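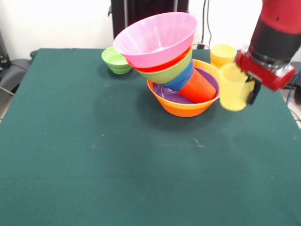

# Robot cell budgeting

**Robot cell budgeting** is the planning of costs for a robot arm and its work area before purchase. The arm is usually the largest item, followed by the gripper, table, cabling and spare parts.

## Handling tests

Buyers often test an arm on light household goods. Plastic cups and bowls are common, and a leaning stack is harder to work on than a level one.

## Cost example

A plan drawn up by Bhupendra Kanaujia for the Zamer workshop listed:

- Gripper: $2,511
- Table and mounting: $941
- Test cups and bowls: $100

The plan also set aside 10 percent for repairs. Shipping was budgeted separately.

## See also

- Gripper selection
- Maintenance contract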